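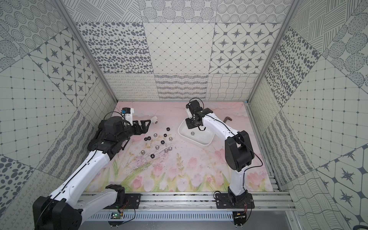 Two arms over the floral mat

Hi Consuelo, me again about the Gadmont voter lookup page. I tried 13 addresses on Wednesday and every one on Shirima Street came back with the old council district (the one from before the lines moved!). 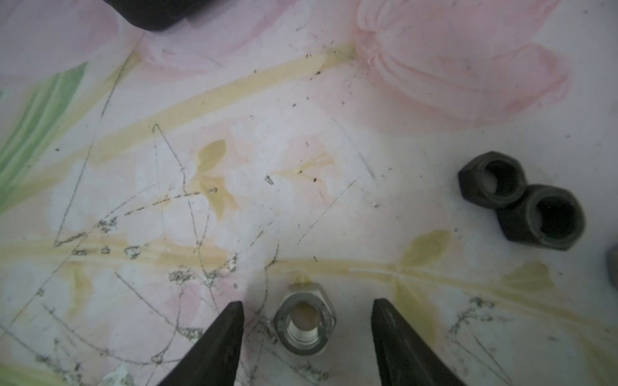
I cleared the cache, no luck. Mutua reloaded the precinct file and now 80 of the 97 precincts match the county list. The rest still show last term's candidates, so please leave the ticket open.
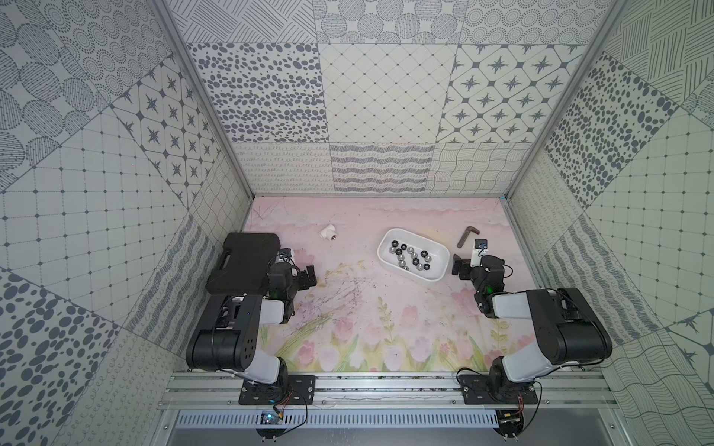 Both arms, tiled walls behind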